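Pamel Friesen Coatings
Careers / Open positions / Laboratory

Coatings Test Technician II
Location: Solaston plant, Building 3
Schedule: Full time, day shift
Reports to: Laboratory Supervisor
Posting closes: Friday, September 27, 2024

Position summary

The Coatings Test Technician II prepares and tests samples of waterborne floor and wall coatings for the Floneck product line. The position supports batch release, shelf-life studies and customer complaint investigations. Most of the work is done at the bench. The technician also draws samples from the mixing floor twice per shift and delivers retained samples to cold storage.

Duties

- Measure viscosity, density, pH and solids content on each production batch before release.
- Prepare drawdown panels at specified film thickness and record dry time, gloss and hiding power.
- Run scrub, adhesion and block resistance tests according to written procedures.
- Calibrate balances, gloss meters and viscometers on the published schedule.
- Enter results in the laboratory database by the end of the shift in which the test was completed.
- Quarantine any batch outside specification and notify the supervisor.
- Maintain the retained sample library, currently 900 containers, and dispose of expired material.

Working conditions

Bench work is performed standing for up to 3 hours at a time. The laboratory is held at 67 degrees Fahrenheit during panel conditioning. The technician must be able to lift a full five-gallon pail and wear a half-mask respirator when handling solvents. Safety glasses and closed-toe shoes are required in all production areas and are supplied by the company.

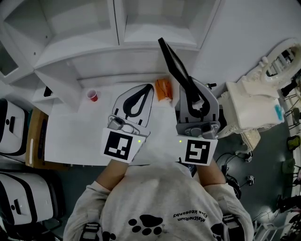
Work at a white table, light gray sweatshirt.

Required qualifications

- High school diploma or equivalent and 2 years of experience in a testing or quality control laboratory, or an associate degree in chemistry or a related field.
- Ability to follow written test methods and report results to the stated precision.
- Working knowledge of spreadsheets.
- Normal color vision, verified by a test after a conditional offer.

Preferred qualifications

- Experience with architectural or industrial coatings.
- Familiarity with control charts and basic measurement system analysis.

Compensation and benefits

The position is paid hourly, with overtime after 40 hours per week. Medical and dental coverage begins on the first day of the month following hire. Pay grades are reviewed each July.

How to apply

Submit a resume and a one-page summary of laboratory experience through the careers portal. List the instruments you have used and the test methods you have run. Selected applicants will complete a bench exercise at the Solaston plant consisting of a viscosity measurement and one drawdown. Relocation assistance is not available for this position.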